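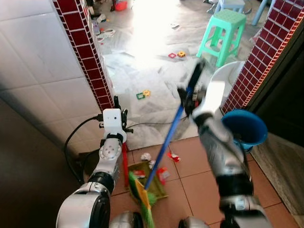
3. Sweeping up at a doorway

Doorways collect more than their fair share of crumpled paper and sweet wrappers, so we have given them a section of their own. If you have only just unpacked your Plurkia broom and dustpan, please go back to section 2 first and make sure the handle is screwed down snugly - a loose head will wander about on tiles and try your patience.

3.1 Prop the door open, and let anyone inside know that you will be in the way for a minute or two. Move the doormat, if you have one, and shake it outdoors.

3.2 Begin in the corners beside the door frame and bring everything towards the middle of the opening. Short, gentle strokes do very nicely here. Long ones tend to send light paper skating off across the floor, and then you have to go and fetch it.

3.3 Set the dustpan flat on the floor just in front of the threshold, with its lip facing the litter. It needn't be perfectly square to the door. A slight angle is often more comfortable for your wrist, particularly where there are pillars on either side and not much room for your elbows.

3.4 Hold the dustpan by its handle in one hand and the broom near the top of its handle in the other. Keep the bristles pressed lightly against the floor and draw the litter over the lip, larger pieces first.

3.5 Shift the dustpan back by the width of two fingers and sweep again. You will nearly always find a thin line of dust where the lip was resting. Repeat until the line has gone, or until you have decided that you can live with it.

3.6 On tiled floors, finish with a few strokes along the grout lines, following them and then crossing them. Grit likes to settle there, and it will scratch a glazed tile if it is walked on for long enough.

Note: If a wrapper sticks to the floor, pick it up by hand. Our colleague Noémi Halász tested the bristles through 800 strokes on rough tile and they kept their shape very well, but scraping at sticky things does splay the tips.

Caution: Don't leave the broom or dustpan lying across a doorway, even for a moment while you answer the telephone. Do not sweep up broken glass with bare hands nearby, and never sweep up hot ash.

3.7 Carry the dustpan level to the bin, tip it in slowly, and tap the back once or twice. Hang the broom up with its bristles clear of the floor.

Filed under: Home Care > Floors & Entrances > Brooms and Dustpans

We use cookies to remember your language and basket. Accept all | Manage my choices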